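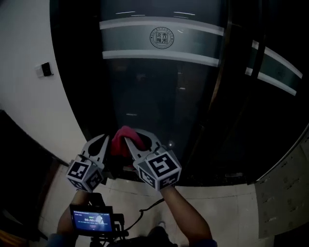 The guest book at the Skollonow boarding house runs to 248 pages, and the first entry is a complaint about the mutton.

Shagufta Abbasi found it in a tea chest under the back stairs when she bought the place. She put it on a shelf and got on with the plumbing. It stayed there until a retired surveyor, Kavinda Biswas, came to stay in October and asked if he could read it at breakfast. He read it at breakfast for five days and then asked if he could take it home.

Holidaymakers came to this part of the river by launch before the road went through. The trip up from the railway wharf took most of a morning, and the launch, the Grurnora, carried the mail, the bread and anyone who had paid a shilling. Guests were met at the landing by a boy with a barrow. Several of them wrote about the boy. He charged extra for hat boxes.

Biswas has been matching names in the book against old subdivision plans held at the shire library. A fair number of guests came back and bought land. Jatoi Point, the spit below the present boat ramp, was cut into 200 blocks and advertised as a coming resort. Most were under water at spring tide. A man who signed himself "satisfied" one Easter bought two of them, and by the following Easter his handwriting had changed a good deal.

"You can follow a family for years," Biswas says. "First it's the couple, then a baby, then the baby's signing its own name."

Mareike Steinbach looks after the local studies shelves and has made copies of the early pages, where the ink has browned and gone through the paper. She is less taken with the families than with the weather. Guests noted floods, a bushfire on the far bank and one summer so dry that oysters died on the racks. None of the three turns up in the newspapers she has checked so far.

The house itself has changed less than the river. The verandah was closed in, then opened again, and the old dining room is now two bedrooms. The landing went in a flood and only the piles are left, around 30 metres downstream of where the plans put it. Abbasi thinks the plans are wrong. Biswas thinks the bank has moved.

The book goes back on the hall table in autumn, with a new one beside it for guests to sign. Visitors can read the copies at the library in the meantime, on request at the front desk.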